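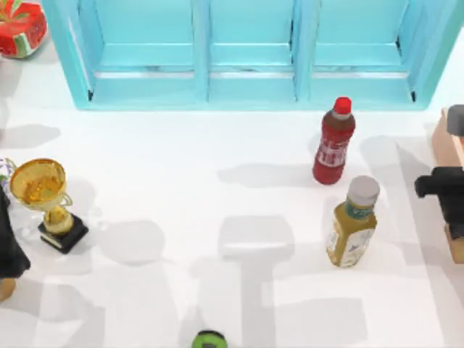 # How to sit through a simulation demo without being sold

Simulated robot demos are easy to stage and hard to judge. I went to the open day at Tirska in November to see Skirnoma, their two-armed tabletop setup, and came home with a short routine that works for most of these events.

## 1. Write down the claim first

Ours came from Bheki Motaung, who ran the morning session: 856 successes in 900 simulated trials. Copy the number exactly, then ask what a success is. A bottle that leaves the floor for an instant can be scored the same as one set neatly on a shelf. Get the definition before anyone presses start.

## 2. Choose the object yourself

Left alone, a presenter will reach for the easy bottle. Ask for the trophy. It has a wide cup, a handle on the side and a narrow stem, so there are several ways to grab it badly. Then ask for the same object turned the other way.

## 3. Ask for 5 resets in a row

Same task, new starting positions, no skipping. If the presenter wants to "just reload that one", it goes in your notes as a failure.

## 4. Get both camera views

A wide view flatters everything. Ask for a close one too, and look at what it leaves out.
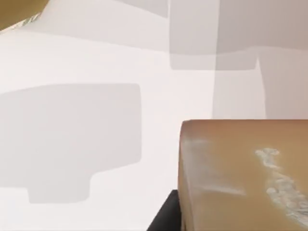

Shadows deserve a question of their own. Hard gray shapes across a white floor can matter to a system that works from camera input, so ask if the lighting was changed between trials or left alone. Hidayah Osman, from the software side, told me it was left alone for all 900. I'd have liked that on the slide.

## 5. Ask about the real one

A simulated bottle weighs whatever somebody typed. Ask how many of the trials were repeated on hardware – and by whom. Tirska's answer was 2, at the Wirkura lab, with results "to follow".

Leave your email if you want those results. I did, and I'm still waiting.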